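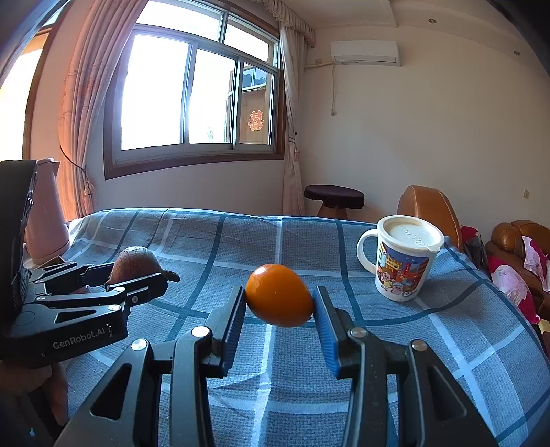 Gripper corner, month three

Hello again from the back end of the newsletter! Last time I promised you a proper update on the hand-held grippers, and then I spent most of December fighting with a spreadsheet, so this one's a bit longer to make up for it.

Quick catch-up if you skipped the last two. I'm trying to teach a small arm at home to pick up ordinary stuff, and I do the teaching by squeezing things myself with a pair of hand-held grippers and saving every go. The arm itself is a kit build living on my bench at the Moges workshop (second bay, next to the drill press, please stop leaving coffee on it). The recording I can do anywhere, so I mostly do it at home, on the bed, on a plaid blanket. Fruit that gets away from you on a blanket doesn't go far.

So, oranges. I love oranges for this. They're firm, they're round, and if the two ribbed blue pads meet them anywhere near the middle they just stay put. You close up on opposite sides, lift a little, and that's a good grab. I've logged 1110 grabs now across everything, and the orange is still my warm-up at the start of each session, the way some people play scales.

The coconut is another story. Dong-hyun Son talked me into it at the Friday open bench — he said if I only ever practiced on smooth round things I'd end up with an arm that only liked smooth round things, and fine, he was right. But the husk! It's rough, it sheds, and the shaggy end sticks out past the jaws and makes it very hard to judge where the coconut stops and the hair starts. My script for working out object width had it wrong in 146 of the clips, nearly always too wide. I've gone back to typing the widths in by hand for anything fuzzy. It's slow and I hate it, and if anybody has a better idea I'm in the bay most evenings after seven.

What I've been doing lately is two grippers at once, orange in one and coconut in the other. Holding both steady is much more tiring than it sounds. I can manage eight minutes or so before my forearms start complaining, and then the grabs get sloppy and I have to throw them out. Yaa Appiah lent me a pair of those foam bike grips to try on the handles. I'll report back on that next time.

Mugs are next on the list. I've got one with pigs all over it and a lid, and I want the arm to be able to tell the handle from the body before it commits to anything. Comfort Annan's advice was to start with the lid on and never, ever with anything in it. After that I'd like to try the electric kettle (empty and unplugged, Comfort, I promise), mostly for the tall tapered shape, which I suspect will slide straight down through the jaws.

Now for the arm end of things, which has been less fun. The wrist joint has over a finger's width of slop in it when it's stretched right out, and I've tracked it to the printed coupler. Aurélien Millet has redrawn it for me with a clamp instead of a set screw, and he's calling the new version Brornis for reasons he won't share. It goes on the printer this week if the queue behaves. I've also moved all the playback code over to Miliro, the little library Rebecca Pellegrini wrote for her plotter, and it runs so much better than my old mess that I'm slightly embarrassed. First full playback on the arm, orange only, got it into the bowl 58 times before I got bored and went home. There were misses too, mostly when the orange had rolled and I hadn't put it back on its mark. I need a better mark. Masking tape on a wobbly bench isn't doing it.

Couple of asks before I go. If you've got odd-shaped kitchen things you don't mind me borrowing for a week, there's a crate under my bench with BOTSIDE written on the lid (that's the name of the project now, I gave in). Nothing sharp and nothing you'd cry over, please. Avocado-sized and up is ideal, and I'd love a whisk. I could also use a second pair of hands for the two-gripper sessions — it takes five minutes to learn and you get to eat the oranges afterwards.

The coupler files will go in the shared folder once Aurélien's happy with the fit.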